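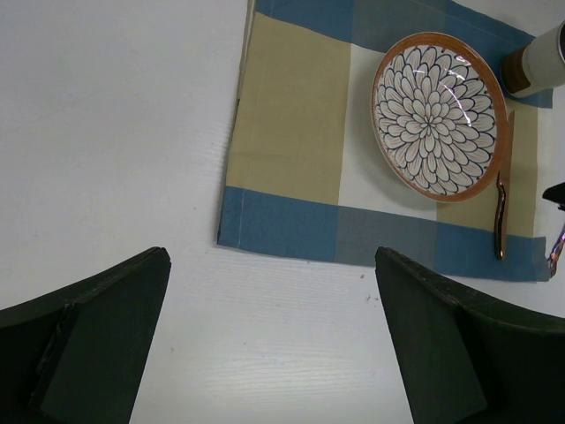 White tabletop, faint wood grain.

Year 6 Residential - Parents' Questions
Updated 2023-07-03

Same questions keep coming into the office so putting the answers in one place. Please read before you email!

When is it?
November, second full week back after half term. Exact dates are on the pink letter. If the pink letter has vanished, ask at the office for another.

Where are they going?
Vadham. Same centre as last year. Coach leaves from the Dallville Road gate, not the main gate - the main gate is too tight for it.

How much?
£200 all in. Covers coach, food, bed, activities. Spending money is seperate, see below.

Can we pay in bits?
Yes. Deposit first, then whatever instalments suit, all cleared by the end of the first half term. Online payments only please. No cash in book bags.

We can't manage the full amount. What do we do?
Speak to Miss Bélanger. In confidence. There is help and families do use it. Sooner is easier than later.

Who is going from school?
Noémie Bélanger is leading, Mr Kennedy (Colton Kennedy, Marchand class) is second. Two teaching assistants, to be confirmed.

Do they miss maths and English?
Yes, a few lessons. Both caught up the week after. There's a short reading log to do while away, ten minutes at bedtime. No spelling test that week.

What about the Drillar times tables sheets?
Still due, but the Monday after they get back won't happen - handed in the week following instead. Sheets 9 and 14 are the ones most children haven't finished. Please look in the folder.

Phones?
No. Any phone found goes in Miss Bélanger's bag until home time on the last day. Same for tablets and smart watches. Cheap camera is fine, named.

How do we know they've got there?
Text to all parents on arrival. One text a day after that. If you haven't had a text check we have the right number for you.

Medicines?
Original box, child's name on it, form filled in. Hand to an adult at the gate. Not packed in the suitcase. Inhalers stay with the child, spare one to us.

Food?
Vegetarian, halal and gluten free all catered for. Allergies - tell us again even if you have told us before, the centre wants its own form.

How many children are going?
Depends on replies. The centre sleeps about 400 and other schools will be there, but ours have their own corridor. Rooms of four or six. Each child names three friends and will be with at least one of them.

What do they need to bring?
Full kit list goes out in September. Don't buy anything yet. Old trainers, old waterproofs. Wellies if you have them, the centre lends them if not. Name EVERYTHING, socks too.

Spending money?
£10 maximum, in a named purse or envelope. The shop only opens once.

My child doesn't want to go.
Very common in July, often different by November. Come and have a chat. Children who stay behind are in school as normal and will be taught with Year 5.

When do forms have to be back?
Last day of term. Signed on both sides - lots have come in with the back blank and we have to send them home agian.

Question not here?
Office, before nine or after half three. Miss Bélanger is teaching in between and can't come to the phone.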